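**Thread tracker drops out during two-arm handover**

Forum: Plukura users > Perception and control

---

**offset_frame** — 2019-02-03

Setup: two-arm suturing stack, Plukura for the perception graph, Maeng for motion planning, our own servo loop underneath. The thread tracker fits a spline to the segmented centerline and seeds each fit with the previous one. Fine in free space. During handover it loses the thread near the jaws and either snaps to an instrument shaft edge or returns a spline that doubles back through itself.

I went through a log of 385 frames. The dropouts cluster in the stretch where both tools are close together. Servo loop is unaffected, but the planner treats the thread as a soft obstacle and replans every time the spline jumps, so the arms stutter.

Tracker config:

```
tracker:
 rate_hz: 10
 seed: previous
 control_points: 4
 max_residual_px: 6
 on_loss: reinit_full
```

Has anyone run this with a better reinit policy? `reinit_full` searches the whole image and I suspect it makes things worse.

---

**kappa_null**

Four control points can't represent a loop. With an arc going up over the tools and a tail going down across the tissue, you are asking one low-order curve to bend twice and pass in front of a gripper. The residual gate trips, you reinit, and the longest dark line in view is a shaft. Raise the count first.

---

**offset_frame**

Tried eight. Better residual, but the fit wanders inside the occluded section and the curvature there is meaningless. The planner doesn't know that and avoids a loop that may not exist.

---

**tf_tree_rot**

Then split it. Two segments, one per side of the occlusion, each with its own fit and its own confidence. Nothing says the thread has to be one object in the world model. We carry the gap as a chord with an inflated radius. Maeng takes that without changes, you just publish two obstacles with the same parent id.

---

**kappa_null**

Disagree with the chord. Slack thread doesn't follow a chord and an inflated radius big enough to cover the slack blocks the approach for the receiving arm. That's the one approach you need open. A length prior is cheaper: you know roughly how much thread was pulled through at the last step, subtract the visible length, and what's left bounds the hidden part.

---

**tf_tree_rot**

You know how much thread was pulled through if nothing slipped in the jaws. Our logs say it slips. After a few throws the length estimate is off by more than the gap itself.

---

**kappa_null**

So reset it whenever both ends of the thread are visible. It doesn't need to survive the whole procedure.

---

**gimbal_debt**

Before either of those, check the mask. Two questions:

1. Is the instrument mask rendered from kinematics or segmented from the image?
2. What is the latency between the joint states and the frame you mask?

We had the same symptom and spent a month on the spline. The cause was a 60 ms offset between the joint state stamp and the image stamp. The rendered mask trailed the tool, a strip of the real jaw stuck out on one side, and that strip is dark, thin and curved. It makes an excellent thread as far as the ridge filter is concerned.

---

**offset_frame**

Rendered from kinematics. Stamps come from the driver. I had assumed they were comparable.

---

**gimbal_debt**

They usually aren't. Move one arm back and forth along a single axis, cross-correlate the tool tip in the image with forward kinematics, and read off the lag. Do it per arm. Also dilate the mask in the direction of motion only. If you dilate evenly you eat the thread where it enters the jaws, and that's the section you want to keep.

---

**ridge_filter**

Adding the photometric side. A dark thread on bright tissue is an easy case. Two things break it:

- Red areas. Contrast against dark red in the green channel is poor. We use the red channel there, where the stain stays bright and the thread doesn't.
- Highlights. Metal links throw small saturated spots, and a ridge filter puts a dark ring around each one. Mask saturated pixels plus a margin before filtering.

Shadows from the nearer tool are still a problem in any channel. We lower confidence inside the predicted shadow and leave it at that.

---

**offset_frame**

Results from the lag test. Left arm is close to zero, right arm is badly late. The right arm driver publishes from a buffered thread and stamps on publish. Changed it to stamp on read.

With that fix alone, the snaps to the shaft are gone on the replayed log. The doubled-back splines remain, fewer of them.

---

**tf_tree_rot**

Which leaves the representation problem, as above. Two segments.

---

**kappa_null**

Or one segment with a sane prior.

---

**sim_gap_42**

Ran both variants in Pruvik over the weekend build. Same handover, thread partly hidden by the near gripper. Two segments gave fewer replans. The length prior gave a better path on the runs where it held and a much worse one when slip was switched on. Pruvik's slip model is crude and I wouldn't choose between them on that basis. The thread in there is also stiffer than anything I've handled, so loops stand up too well.

Brundard's fork has a bending parameter exposed. Not merged upstream, and the May release notes don't list it.

---

**kappa_null**

A stiff thread favors the chord less than it favors my version, for what it's worth. I'd still want to see real logs with slip measured some other way.

---

**offset_frame**

Going with two segments for now because it needs no new state. Current config:

```
tracker:
 rate_hz: 10
 seed: previous
 segments: 2
 control_points: 6
 on_loss: hold_then_local
 hold_frames: 3
 local_window_px: 80
mask:
 dilate: motion
 drop_saturated: true
```

`hold_then_local` keeps the last fit for three frames, then searches only near the last known endpoints. Full reinit is left to the operator. The planner now ignores obstacle updates below a confidence threshold, and the stutter is gone on replay. Live runs are next.

Still open on my side: the hidden section when the right tool is close to the wrist view and covers the grasp point. Segment endpoints end up on the jaw outline, so the association between the upper loop and the lower tail depends on the parent id being right. If the tracker swaps them, nothing downstream notices. I'm adding a tangent check at both endpoints and logging every swap, and I'll post the numbers in this thread once the live runs are in.

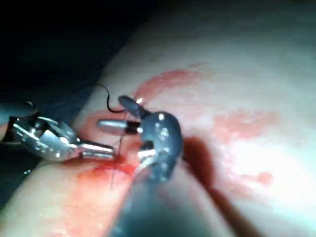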